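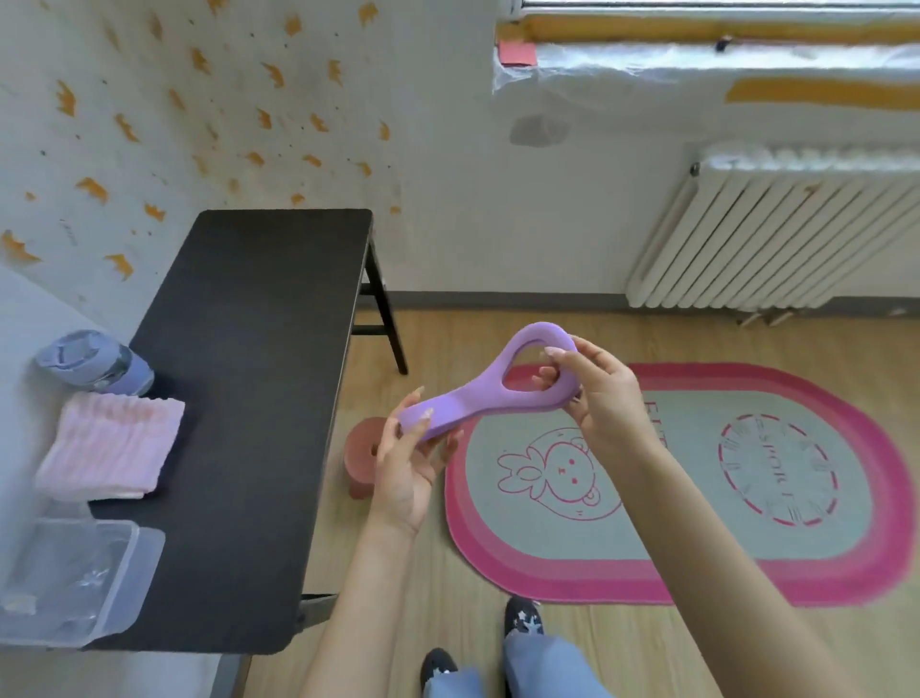 Figure 8. Two-handed hold at chest height, fingers of one hand through the loop.

Section 8: Handling objects during a home recording

This section applies to all wearers recording with the Nutex head unit at a home site. It covers the part of a session between the start tone and the stop tone. Fitting the head unit is covered in the section before this one. Uploading is covered in the section after it.

The recordings are used to train two-handed robots to pick up, turn and pass objects. The rules below were written at Pristbridge and apply at all sites, including Medville. Where a site has its own sheet, follow whichever rule is stricter.

8.1 Before you start

1. Confirm that everyone in the home has signed the consent form. If a visitor arrives who has not signed, stop recording.

2. Walk the area you plan to use. Pick up loose cords and anything you could step on. Check the edges of rugs. You will be looking at your hands for much of the session and may not see the floor.

3. Put away mail, medicine labels, bank cards, screens that are switched on, and photographs of people. Ordinary household things can stay where they are. Do not tidy the room beyond this.

4. Choose your objects and place them within reach on a table or other steady surface. Leave a hand's width between them.

5. Remove loose bracelets. Rings, watches and long nails are allowed. If your nails or jewelry change between sessions, note it on the session sheet.

6. Start the recording and wait for the tone.

NOTE: Direct sun on the floor or on one arm is acceptable. Direct sun into the lens is not. Turn your body until the warning light goes out, then continue.

8.2 Picking up and holding

1. Look at the object before you reach for it. Keep looking at it until your hand has closed.

2. Pick it up the way you normally would. Do not copy a grip from a picture in this manual, including Figure 8, if it does not feel natural to you.

3. Bring the object to chest height, with your elbows bent and clear of your ribs. Both hands should be in view of the head unit.

4. Hold still for a slow breath.

5. Turn the object so that each side faces you at some point. Change your grip as needed. Regrips are useful and should not be hidden or rushed.

6. Put the object down under control. Let go fully before you reach for the next one.

Repeat for each object. A single take should not run longer than 10 minutes. Rest for at least five minutes between takes, with the head unit off your head.

8.3 Soft and bendable objects

Silicone, rubber, cloth and foam change shape in the hand, and the training set has fewer of them than it needs. Record them whenever you have them.

1. Support the object at both ends when it is long enough to allow this. In Figure 8 the left hand is under the handle end and the right hand has the loop.

2. Let the object bend or twist if it does so on its own.

3. Do not stretch it to its limit, and do not let one end snap free.

4. If the object has a loop, ring or open handle, record at least one hold with fingers through the opening and one with the hand closed around the outside.

5. Fold and unfold cloth on the table as well as in the air.

CAUTION: Do not put your fingers through an opening that fits tightly. If you feel the object catch, stop, lower your hands and free your fingers before doing anything else.

8.4 Objects that are not allowed

Do not record with any of the following:

Knives, scissors and razors
Open containers of liquid
Anything hot enough to be uncomfortable to hold
Glass with chips or cracks
Live animals
Medicines and cleaning products
Any object you need to stand on something to reach

Closed bottles and closed storage containers are allowed. Check the lid first.

8.5 Stopping a take

Stop at once if:

You feel dizzy, or the head unit presses or feels hot
A person who has not signed the form comes into view
Private information comes into view
You drop an object and it breaks

Press the side button and wait for the stop tone. Take the head unit off before you bend down to pick anything up. Write the reason on the session sheet. Takes that were stopped early are still uploaded unless they show a person who did not sign, or private information. Mark those takes HOLD and leave them on the unit.

Do not delete anything yourself. Gearóid Ó Dubhghaill handles all deletions and will confirm each one to you in writing.

8.6 Session limits and review

A wearer may record no more than 20 takes at one home before moving to new objects. Small changes of position do not count as new objects.

Eamon Duggan reviews takes from the Medville and Gallagher sites. A take is returned if the hands are out of view for long stretches, if the wearer talks to the camera, or if the same movement is repeated without a change of grip. A returned take does not count against you. Read the remark, record again if you still have the object, and enter the old take number beside the new one.

The target for this round is 4,000 accepted takes across all sites. Do not shorten rest periods to help meet it.

Revised October 7, 2022. Replaces the June issue. Changes are in 8.3 (step 4) and 8.5.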